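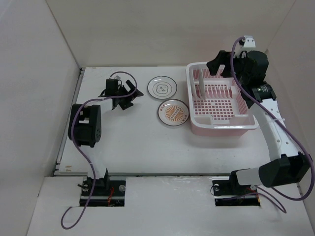 Barnwood project, Grendden
Posted 19 March 2021

plindcombe-plates: data card and README

Summary

Plindcombe-plates is a set of records on round tableware and the racks it is stored in. It covers 857 plates and 85 dish racks. Each record gives the rim, the decoration, any lettering, and the position in which the item was found or placed. The set was compiled for work on sorting and racking mixed tableware, where no two plates can be assumed to match.

Contents

plates.csv: one row per plate
racks.csv: one row per rack
pairs.csv: which plates were set out with which rack
notes.txt: free text, unedited

Fields in plates.csv

plate_id: integer, starting at 1,000
ground: base color of the plate
rim: color and width (thin, medium, wide)
ring: yes if there is an inner ring inside the rim
center: emblem, pattern, or none
lettering: center, border, both, or none
pose: flat, leaning, or racked
contact: clear, near, touching, or overlapping

Coding notes

Plates are coded by decoration, so two plates with a white ground and a dark rim may still fall in different classes. A gray lobed emblem at the center is coded "emblem". An orange sunburst with a diagonal band across it is coded "pattern", and the band gets no code of its own. Characters inside an emblem count as center lettering. Characters near the rim count as border lettering even if they do not run all the way around.

Use "near" where rims almost meet. Use "touching" only where contact was checked by hand at setup.

Lettering is not transcribed. Early versions had a text field, but entries were inconsistent and it was dropped.

Rack color is a single word (pink, white, gray). Slot spacing is in millimeters, measured at the base of the slot.

Known problems

Version 4 merged the Steiner subset, which used "border" for both rim and lettering. Most rows have been corrected. Rows with an empty ring field come from that subset and should be read as unknown, not as no.

Bowls and cups are out of scope. Oval platters were removed in March.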